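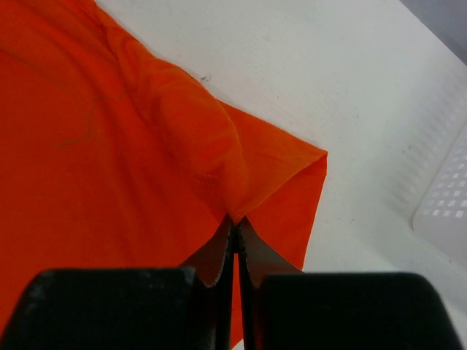

Orange cloth on a white table.

Setting up your polling-day scrutineer kit, section 4: the tally sheets

Last updated 10 Apr 2023

Right, so you've registered with the Willer riding office and you've got your login for Jasside, the tally app we all use (and grumble about). I wrote this section after my third campaign, so it's the way I do it at my own kitchen table the night before. Do it the night before!

1. Open Jasside and tap Ridings, then Willer. If you see Thevar at the top you're in the neighbouring riding, so back out and try again.

2. Tap Polls and pick yours from the list. There are 82 of them and they're sorted by number, so poll 9 sits well above poll 36. The search box is quicker.

3. Check the elector count against the paper list in your envelope. Mine at Sketholm Community Hall was 894 last time, and both copies agreed. If yours don't, ring the office before you go any further.

Note: the count won't include people who register at the door. You add those later under Extras.
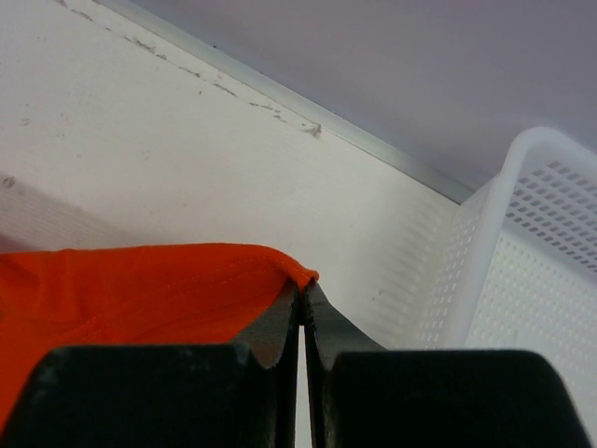 Orange fabric beside a white perforated basket.

4. Print two blank tally sheets for each candidate. I know, it's an app, but the signal at Sketholm is hopeless once you're past the coat rack, and I was very glad of the paper in October.

5. Write the poll number in the top right corner of every sheet, in pen. Do the spares too.

6. Switch on Offline Mode (Settings, then Storage). The little cloud beside your poll number goes grey. It'll hold 500 entries before it wants to sync, which has always done me for the evening.

Caution: don't log out while the cloud is grey. Anything you haven't synced is gone, and I've had to retype a whole afternoon off paper.

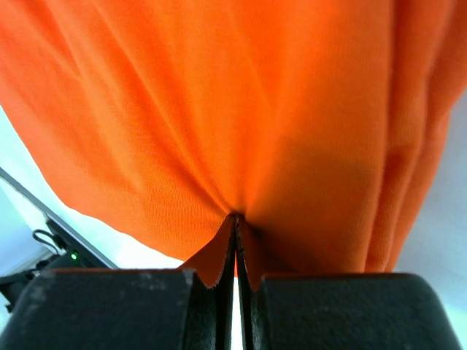
The cloth gathered in a gripper.

7. Pack your signed authorization form on top of everything else. The deputy returning officer will ask for it before you've got your coat off.

8. Leave party colours at home, and that goes for buttons, scarves and the lanyard from the nomination meeting. Plain clothes, plain pen, plain folder.

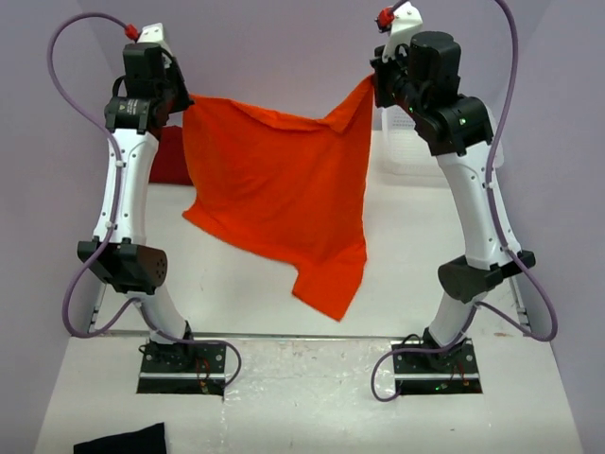 9. Charge your phone and put the charger in the bag anyway. You can't have the phone out while people are voting, but you'll want it for the count, and the hall has one free outlet behind the piano.

Note: if you're covering a Thevar poll as well, repeat steps 2 to 6 for that one. Use a separate folder, please, or the sheets get mixed up by suppertime.

Section 5 covers what to do once the doors close.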